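Search this site Search Go

Tidying up for a living

Mar 30, 2019

My job, which I have given up describing at weddings, is to pick things up with a pretend arm in a pretend kitchen so that a computer can learn to do it without me. The project is called Orkden. The target is 4,000 good examples by July. As of last night we have 2,759, and I can feel every one of them in my right wrist.

Each example is one instruction and one go at it. The instruction comes up as text, I steer the arm with a hand controller, and the whole business is saved: joint positions, what the gripper is doing, the picture, the words. Then the kitchen is shuffled and we start again. The shuffling is done by a program called Stesero, which has firm views on variety and none whatsoever on housekeeping. It puts an egg next to a lotion bottle and considers its work done.

Spray bottles are my current cross. You have to take them by the neck, under the trigger, and come in at an angle the fingers can live with. Grab too low and the thing swings about like a pub sign. I've done 112 of them this week and my approach has improved to the point where I now do it at home, to the bathroom cleaner, with two fingers. 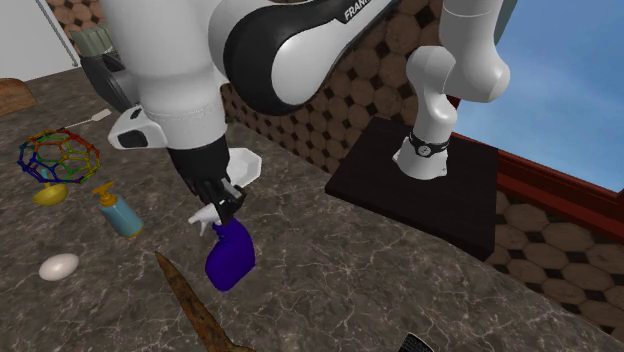
Yuen reckons I'm too neat. The complaint, as I understood it over a plate of chips, is that if every example is a smooth swoop from above, the model never sees anyone get into trouble and so never learns how to get out of it. A few wobbles and second attempts would be worth more than another hundred perfect ones.

I have thought about this and I'm annoyed to find I agree. So from Monday I shall be fumbling on purpose, 16 times a session, and labelling it "recovery". My mother always said I'd find my niche.

The failures still get binned if the bottle ends up on the floor. I argued for keeping those too, and lost.

Contact | © Hanov Notes | Back to top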